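Keeping Your Research Papers in Order at Home

If you have a book in the works (or a thesis, or that family history you keep promising your cousins), you already know what paper does to a house. It starts as one folder by the phone and before long you can't set the table! I've been digging through town records for my history of the Lesthorpe mill families for years now, and I love it, but I had to learn to live with the stuff. So here are the household tricks that work for me.

Give every sheet a number. Pencil only, lower right corner on the back, small. I'm up to 1535 and I still get a kick out of adding the next one. The number goes in a plain notebook with a few words beside it – "Eynon letter, talks about the flood" – and from then on you never have to remember where a page came from, only its number.

Take out the metal. Paper clips and staples rust, and the rust goes straight into the page. Slide a thin piece of stiff plastic under the staple legs before you lift them so you don't tear anything. Once the metal's out, fold a sheet of acid-free paper around each group and write on the fold.

Stay out of the basement and the attic. I know, I know, that's where the room is! A closet shelf on an inside wall is far better, and a box under the bed will do if the floor is dry. My boxes came from a little supplier called Gandberg and they close snugly without squashing anything.

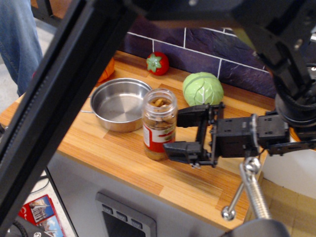
Working at the kitchen counter is fine, and I do it all the time, but lay down a clean bath towel first. It soaks up any stray drops and keeps old paper from sliding. Coffee stays on a different surface. Wash your hands with plain soap, dry them well, and skip the hand lotion until you're done for the day.

For a musty smell, put the papers in an open box, set that inside a bigger lidded tub with a dish of baking soda next to it, and leave it alone for 2 weeks. Don't sprinkle the baking soda on the pages! I did that with a church cookbook and was shaking powder out of it all winter.

Curled pages relax nicely between two sheets of blotting paper with a heavy dictionary on top. Give them 3 days before you peek. If the paper cracks when you try to open it, stop and ask an archive for help.

Index cards still beat everything for planning chapters. I have 305 of them in an old Vivitz recipe tin, sorted by family and then by year, and when a chapter won't behave I spread the cards out on the rug and move them around until it does. Rubber bands go brittle and stick, so tie your bundles with cotton tape or a strip of old pillowcase.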